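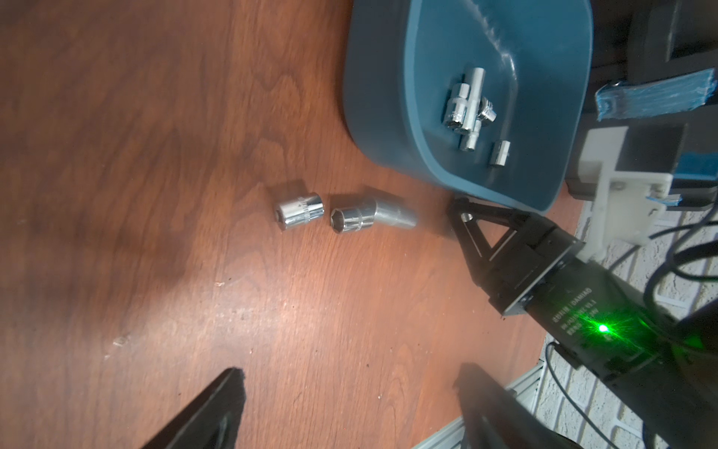
Skoreo court alerts: two months of getting told late

Skoreo sells itself as a tracker for people who follow court cases: bail hearings, travel permissions, appeals, adjournments. You add a case number and it sends you an alert when something is filed or an order goes up. The paid plan is $1,546 a year. I signed up in October with five corruption cases on my list and low expectations.

Setup took most of an evening. The search box wants the case number exactly as the registry writes it, slashes and all, and searching by party name gave me 1,254 results for one fairly common surname, with no way to narrow them by court. Support (a patient woman who signed off as Sunita Chaturvedi) told me a filter was "on the roadmap." I've been on that road with other software.

Then the alerts. The company says they arrive "as it happens." My worst one came 1,440 minutes after the order was posted, a full day, by which time every newspaper had it. Most were quicker, an hour or two. But a reporter or a junior lawyer can refresh the court's own site for free in that time, and I did, and I usually won.

The summaries bother me more. One told me a defendant's request to go abroad had been "granted." It had been granted with a cash deposit, an itinerary to be filed in advance and a passport to be handed back on return. All of that was on page 3 of the order. If you only read the alert you would have gotten the story wrong.

Some of it works. The calendar export is clean, adjourned dates move by themselves, and the archive keeps old PDFs after the court has shuffled its links. I tried Oltier last year and its archive was a mess by comparison. Oltier did let me search by judge, though, and Skoreo doesn't.

Would I pay again? Not at this price. If your office already has it, use the calendar, ignore the summaries and read the order yourself. My renewal is switched off, a job that took four screens and an email.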